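Twitch at chunk boundaries on a two-arm setup, worse on the arm that should be holding still

Posted by Ciarán Heffernan, Jan 2, 2026
Tags: action chunking, inference latency, bimanual, Jolside

I'm running a chunked policy through the Jolside control layer on two arms. The policy outputs 80 actions per call and I execute 20 before asking for the next chunk. Inference runs in its own thread on a second machine (Randov server, wired network), so the arms keep moving on the old chunk while the new one is computed. Worst case latency is 12 control ticks from camera capture to chunk received. Training set is 214 teleoperated episodes of the same job, picking up lollipops beside a large plastic candy jar.

When a new chunk arrives, the commanded joint positions jump. On an arm in the middle of a fast move you can hardly see it. On an arm lining up slowly over something small it is a clear twitch, and with a stick that thin a small error at the fingertips is enough to miss. The left arm usually gets the worst of it, with its fingers open on either side of the candy while the right arm works near the lid.

The table when it happens:
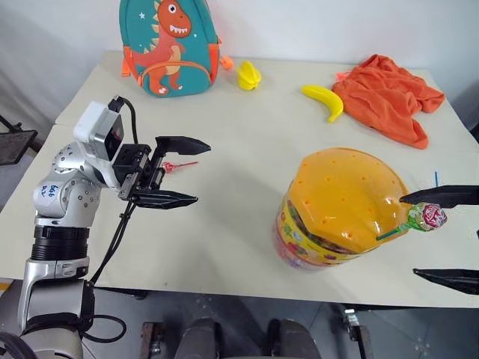
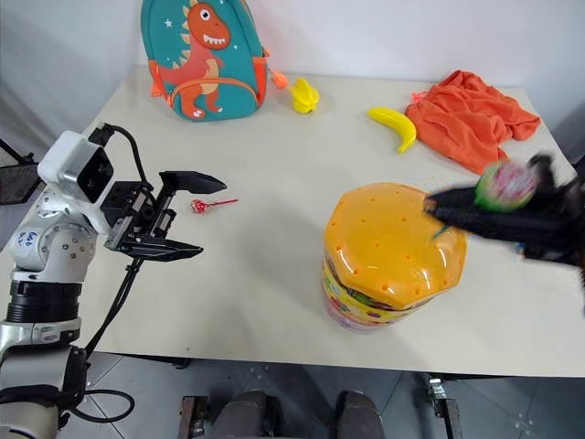
Head camera, candy task.

I logged the commanded positions for both arms. The jump shows up at every swap, in all joints, and its size follows how fast the arm was moving at the time of capture. The wrist joints on the left arm are the exception. They jump even when the arm is close to still.

What I have tried so far:
Shorter execution window. Swaps happen more often, so more twitches, each one a bit smaller.
Averaging old and new chunks where they overlap. Smoother, but now the gripper closes late or only halfway.
Running with inference blocking. No jump, but the arms stop and wait, and the policy behaves oddly after each pause.

Is this a tuning problem or am I swapping chunks the wrong way? The swap code takes the new chunk as soon as it lands and starts at index 0.

pellworth

Put a low-pass filter on the joint commands. We did that on the Avlow arms and the twitching went away. Set the cutoff low and raise it until you see it again.

tmk_arms

Your last sentence is the fault. Index 0 of the new chunk belongs to the tick when the image was captured. By the time it arrives you are up to 12 ticks past that, so starting at 0 sends the arm back to where it was. That matches your log, where the jump grows with speed.

Stamp each observation with the control tick at capture and carry that stamp through to the chunk. When the chunk lands:

offset = current_tick - obs_tick
start at chunk[offset]

Use the measured offset each time, not a fixed 12. If you always skip 12 and the call came back early, you jump forward instead.

With 80 actions and 20 executed you have plenty of tail to cover the delay, so you should never run dry. Log it anyway, and hold the last command if you do.

Indexing won't fix the left wrist. There the two chunks probably disagree about the plan. The policy sees an open gripper near a small object and there is more than one good approach angle in your demos, so each call may choose a different one. Two things help:

1. Condition the new chunk on the actions already committed. If your policy is a diffusion or flow model you can hold the first part of the chunk fixed to what will be executed during the delay and let it fill in the rest. Regression heads can't do this without retraining.

2. If that isn't available, blend over a few ticks after the swap, joint positions only. Leave the gripper channel out of the average. Half open plus closed gives you the half close you described. Take it from the newest chunk directly.

I would not start with a low-pass filter. It adds lag on top of the lag you already have, and the policy was trained without it. It can hide the jump while the fingertips still end up in the wrong place.

Nwankwo_lab

Agree with tmk_arms on the index. One more check – make sure the capture tick really is the capture tick. Our camera driver kept a queue of old images and we stamped them when we read them, so the offset was always too small and we still got a backward step after fixing the swap. Set the queue length to one and use the driver's own timestamp. The arm state has to come from the same tick as the image as well. We were pairing a stale image with fresh joint positions, and the error was largest at the wrist.

Ciarán Heffernan

Offset indexing is in, and the jump on the moving arm has gone from the logs. Gripper channel is out of the average and it closes fully again. The left wrist still steps at some swaps. The driver queue was set to four, so I'm changing that first and will try the fixed prefix after. The model is a flow head, so it should be possible without retraining.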